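Subject: Re: [wurnby-shed] Sorting the grey bins before the move
Date: May 11, 2018

On the bins, the earlier message said:

> Can someone tell me what's going in the big grey bins and what's going
> in the Hokent crates? I've got 5 crates in the ute and no labels.
> Also is the Brallora shelving coming or not? Need to know before I
> book the trailer.

Sorry, flat out today, quick answers.

Crates are for small stuff only. Fixings, offcuts under 320 mm, anything that'd get lost. Tape the lids, the clips are rubbish.

Big bins for long or awkward bits. Please don't fill them to the top, two of us have to lift the things and my back's cactus already. Long pieces go in flat, then anything round against the side wall so it dosen't roll about in the trailer. 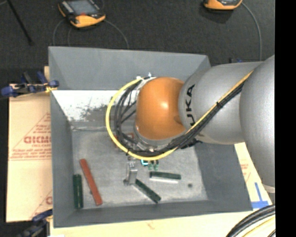 Scuffed floors are fine, don't bother scrubbing. Quick sweep and done. If a bin's got an actual crack put it by the roller door and I'll take it to the tip.

Shelving — yes, coming, but only 3 bays. Rest stays for the new tenants. Bolts in a zip bag taped to an upright pls, last time we were hunting for them for a week.

Labels are in the drawer under the Steiner vice. Texta too, if it hasnt dried out. Write on the end of the crate, the lid's no use once they're stacked.

Trailer from 10 is good for me. Will bring straps.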